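Changer le meuble de salle de bains, troisième partie

Le meuble est commandé. J'ai pris le modèle Julenar de chez Brastum, en 90 de large, avec deux tiroirs et une vasque à poser. Le 120 ne passait pas à cause de l'ouverture de la porte, et je ne voulais pas déplacer l'arrivée d'eau une deuxième fois.

Pour le budget, j'avais prévu 600 euros, pose non comprise. Le miroir est en plus, je verrai après les fêtes.

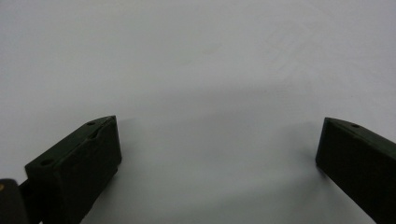 Côté évacuation, il fallait descendre la sortie murale pour que le tiroir du bas ferme. Elle est maintenant à 55 cm du sol. Teemu Lappalainen est venu m'aider pour la soudure du cuivre, que je ne sais pas faire proprement. Nous avons coupé l'eau le matin et tout était raccordé avant le repas.

J'ai gardé l'ancien robinet. Le joint est neuf, le reste fonctionne encore très bien. Tuva Bråten me conseillait un mitigeur haut, mais avec une vasque aussi peu profonde les éclaboussures iraient sur le mur.

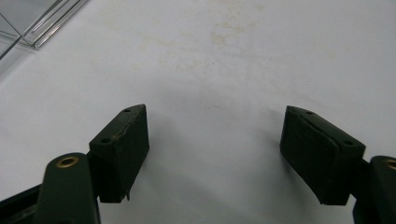

Ce qu'il reste à faire

Fixer les rails dans le mur, côté cloison creuse, avec des chevilles à bascule. Poser la vasque et attendre une journée avant de remettre l'eau. Refaire le silicone le long de la baignoire, qui noircit depuis le mois de mai.

La livraison est annoncée pour janvier.

Publié le 24 décembre 2018

Articles récents
Démonter une vasque collée
Peindre du carrelage : mon avis après un an
Quel siphon pour un meuble à tiroirs ?
Salle de bains, deuxième partie : les cotes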